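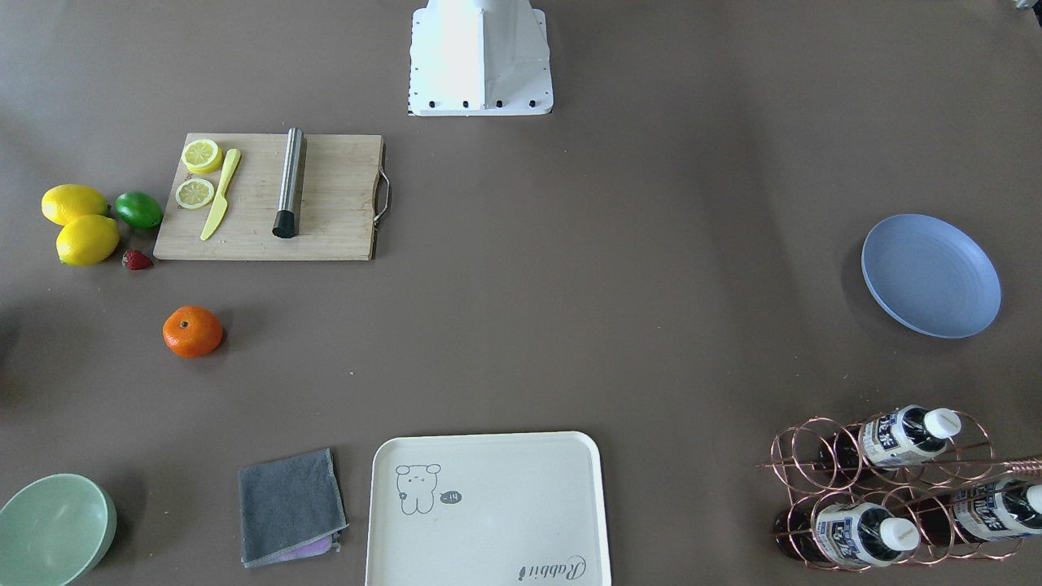 Cutting citrus and soft fruit at the table: frequently asked questions

These are the questions we get most at Gernedwood about the fruit table, both from people booking it for the first time and from people setting one up at home.

Do I need to bring my own board and knife?
No. Boards, knives and plates are kept with the table. You are welcome to bring a knife you like, but please carry it in a sleeve and keep it at your own place.

Is a plastic knife sharp enough for lemons?
For lemons that are not too firm, yes. Cut off one end first so the blade has somewhere to start, then use a short sawing motion. Pressing straight down squashes the slice and sends the juice across the board. Very thick rinds are easier with a small serrated metal knife – ask for one when you arrive.

How thick should a lemon slice be?
Thin for drinks, thicker if it is going in the oven. If you can see the segments clearly and the slice still holds its shape when you pick it up, it will do for either.

Which fruit should I cut first?
Strawberries, then mandarins, then lemons and limes. Citrus juice gets into everything that follows it, and a strawberry cut on a lemony board tastes of lemon. If you have already started on the lemons, turn the board over.

Where do I put the fruit I haven't cut yet?
Next to the board, on the side of your free hand. Whole lemons, limes and mandarins can sit straight on the table. Strawberries can too for a few minutes, with their green tops left on until you need them. Cut fruit goes on the board or a plate.

Can I use limes in place of lemons?
In most of the recipes on our sheets, yes. Limes are usually smaller, so use 2 for each lemon and taste before adding sugar. The exception is the Camenzind marmalade, where the lemon pith helps it set.

How much fruit does a group need?
For a group of 27 we order 8 lemons and a smaller number of limes, which covers a jug of lemonade on each table and slices for the plates. Marmalade sessions are ordered separately.

Do the boards go in the dishwasher?
The wooden ones don't. Wash both sides by hand in warm water with a little dish soap, dry them with a towel and stand them on edge until morning. A board left flat dries on one side only and begins to warp. Rub in some food-grade oil when the surface looks pale. 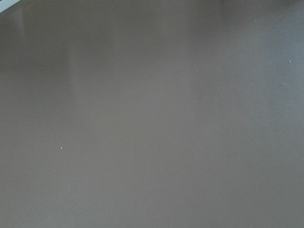

Table care answers by Ivan Boiko
Bookings answers by Sebastião Bragança
Last checked in April

How do I clean the tabletop afterward?
Wipe it with a damp cloth, then a dry one. The finish is smooth, so juice doesn't have much to cling to, but it does get sticky if you leave it through lunch. Bend down and look along the surface toward the light when you've finished. Smears you can't see from above usually show up that way.

Can I use lemon juice to clean the table?
Please don't. It is fine on a chopping board with a little salt. On a tabletop, repeated use can dull the finish, and then the dull patch has to be lived with.

What about spray cleaners?
Use the Bumby spray from the shelf by the sink, and put it on the cloth instead of straight onto the table. Clear the fruit away first, including anything whole.

Can hot dishes go on the table?
Only on a trivet. Pans from the marmalade session stay on the stove side of the room until they have cooled.

What happens to leftover fruit?
Whole fruit goes back in the crate. Slices can go home with you in a lidded box, or be frozen flat on a tray and bagged the next day. Frozen lemon slices keep well for three months and can go straight into a glass of water.

What does it cost to book the table?
Private bookings for a full day are 600, fruit not included. Half days are available in the morning only. The Stalline room next door can be added if you need somewhere to sit and eat.

Is there parking?
Behind the building. Bikes go by the side door.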